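Cleslow Toy Library – Frequently Asked Questions

Who can join?

Anyone living in Cleslow or Masanja with a child under eight in the household. Grandparents and foster parents can join in their own right. Child care providers need a group membership, covered further down.

What does it cost?

A family membership is $36 a year and runs for twelve months from the day you sign up. Group membership is $110 a year. There is no charge per item. If the fee is a problem, ask at the desk for the reduced rate form. It is one page long and you do not need to bring proof of income.

How many toys can I take home?

Families can have four items out at a time, and groups can have twelve. A boxed set counts as one item, no matter how many pieces are in it. Puzzles are limited to two per visit.

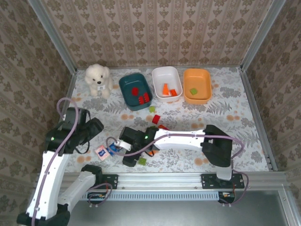
Loans are for three weeks. You can renew once by phone or at the desk, as long as no other member has asked for the item.

What kinds of toys do you have?

The catalog lists 339 items at present. Of those, 204 are meant for children under four. The rest are board games, train sets, construction kits, dress-up clothes and ride-on toys. Ride-on toys are kept at the Lulent Street branch only – call ahead if you want one, and bring a car it will fit in.

Are soft toys available to borrow?

Yes, but only those that can be machine washed. Please wash them on a cool cycle before you bring them back and let them dry all the way through. A soft toy returned in a plastic bag while still damp usually has to be thrown out.

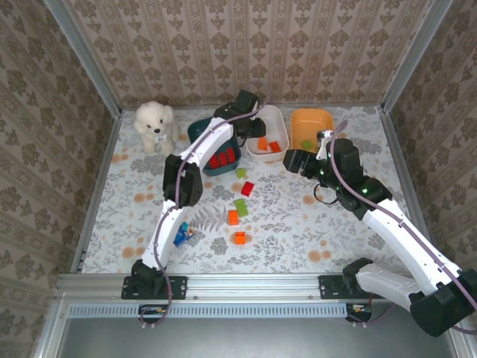 Cream-white plush dog, with plastic bins along the back of the table.

What happens if a piece is lost or broken?

Tell us when you return the item. Pieces go missing all the time and we keep spares for the more common sets. We charge only when a toy can no longer be used, and the most you will pay is half of what it cost us. Please do not try to glue or tape anything at home.

If the piece turns up later, drop it in the return slot in an envelope with the name of the set on it. We will refund any charge.

How are the toys cleaned?

Hard plastic toys are washed in warm soapy water, rinsed and air dried. Wooden toys are wiped with a damp cloth. We ask members to return everything clean and dry, and to remove batteries from anything that takes them.

Can I donate toys?

We take donations in August and again in January. Toys should be complete and have no peeling paint. We cannot accept car seats, cribs, helmets or anything that has been recalled. The Kelent branch has no storage room, so please bring donations to Lulent Street.
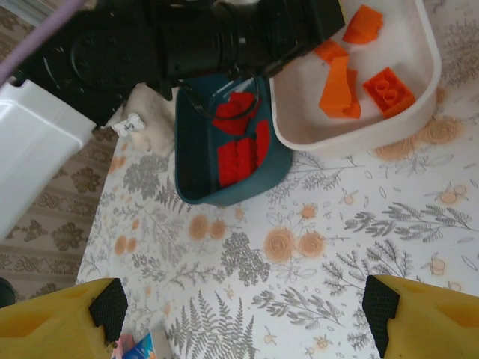 When are you open?

Lulent Street is open from 9:30 a.m. to 1 p.m. on weekdays. The Kelent branch opens at 2 p.m. and closes at 5:30 p.m. on the same days. Items can be returned to either branch – the return slots are open at all hours, but large boxes must come to the desk.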